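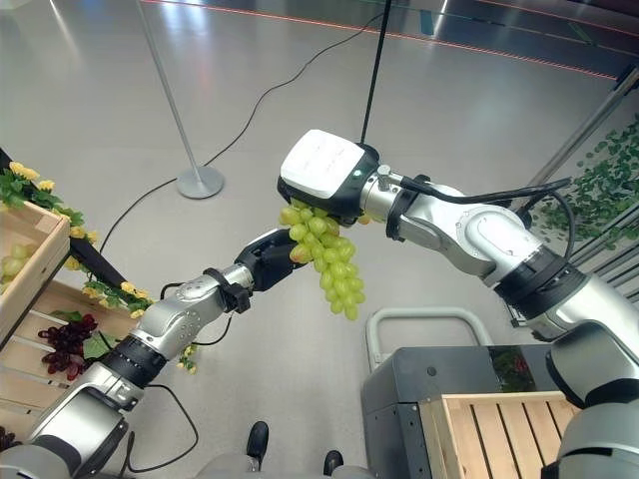 ## Grape notes from Pluvport: the arbors are loaded this year

8 August 2021

If you've walked the back path at the Pluvport garden lately you already know, but for everyone else: there are grapes. So many grapes! The long arbor by the compost bays hasn't looked this full since we put the posts in, and the short one behind the shed (the one we all gave up on after the late frost two years back) has come roaring back with clusters on nearly every cane.

I've spent most of my free evenings down there with a colander and a pair of snips, and I want to pass on what I've learned before the picking gets going properly.

### Taste first, then cut

Pale green grapes are tricky. With the dark ones you get a nice obvious color change and you can tell from across the path what's coming along. The green ones keep you guessing. They swell up, they look gorgeous, and then you bite one and your whole face folds in. What you're hoping to see is the green going a little yellow and the skin turning clearer, so the berry looks lit from inside when you hold the bunch up to the sun.

Su-chen Huang taught me to taste from the bottom of the bunch. The tip ripens last on our vines, so if the lowest berry is sweet, the rest will be too. I used to pick one off the shoulder, declare victory and cut the whole thing, and then wonder why half of it was sour. Taste a few bunches from different parts of the vine while you're at it. The ones on the south side of the long arbor are well ahead of the ones facing the fence.

Look at the seeds too, if your vine has them. Brown and crunchy is good. Green and soft means leave it another week. Grapes don't get any sweeter once they're off the vine, so a bunch cut early stays early, no matter how long it sits in your fruit bowl.

### Handling

Cut the stem with snips, leaving an inch or so for a handle, and hold the bunch by that. Try not to rub the dusty bloom off the skins. It's natural, it's harmless, and the grapes keep longer with it on. Lay the bunches in a shallow tray, one layer deep if you can manage it. I know the big buckets are tempting! I filled one to the brim last August and the bottom third was juice by the time I got it home.

Go in the morning if you're able. The fruit is cool, the wasps are sleepy, and the light under the leaves at that hour is worth getting up for all by itself.

Don't wash them until you're ready to eat. In the fridge, unwashed, in a bag with a few holes in it, ours have been keeping for up to 7 days without going soft.

### What to do with too many

Freeze them. I can't say this strongly enough. Pull the berries off the stems, rinse, dry them really well on a towel, spread them on a sheet pan and put the whole pan in the freezer overnight. Then tip them into a bag. They come out like little sherbets, and on a hot afternoon you'll eat far more than you meant to. (Cut them up for small children, please, and let them thaw first.)

Bülent Işık roasts his. He does them on the stem with olive oil, salt and some thyme, in a hot oven until they slump and the juices go sticky, and then he spoons the lot over thick yogurt. I was doubtful and I was wrong. He also brought a jar of brined vine leaves to the last potluck, picked in May when they were still tender, and promised to show us how next spring – I'm holding him to it.

Lok-yiu Ng has been making verjuice out of the unripe bunches that came off when we thinned the vines. You crush them, strain them, and use the juice anywhere you'd use lemon. It's sharp and green and wonderful on cucumbers. It doesn't keep long in the fridge, so she freezes it in ice cube trays and drops a cube into whatever needs waking up.

And there's always jelly. Green grapes make a quiet sort of jelly, pale gold, lovely with cheese. Ours came out a bit runny last year, and it still all got eaten.

### Looking after the vines

Please leave the leaves alone for now. I know it's tempting to strip everything back so the bunches get more sun, but in this heat they'll scorch. Tuck aside the ones that are really crowding the fruit and leave the rest be. The hard pruning happens in winter when the vines are asleep, and there'll be a morning for anyone who'd like to learn.

Watering is the other thing. A long slow soak at the roots once a week is plenty, then less as the fruit ripens. If a big storm comes after a dry spell the berries can split, and split berries bring every wasp in the county, so if you spot any, snip them out and drop them in the lidded bin.

The netting on the long arbor is weighted at the bottom with bricks. Put the bricks back after you've been under it! Birds get in through the smallest gap and then can't find their way out, and it's a miserable business for everyone involved.

### Sharing out

The long arbor is open to all plot holders. Take what your household will eat this week and come back for more. The short arbor is being saved for the shared supper, so hands off, however pretty it looks. Anything extra can go in the crates by the gate, and Wai-kit Man will drive them over to the food pantry on his way home.

Shuk-fan Shih has a box of clean jars going spare and would love to see it gone. They're on the bottom shelf in the shed, next to the twine. Bring your own lids.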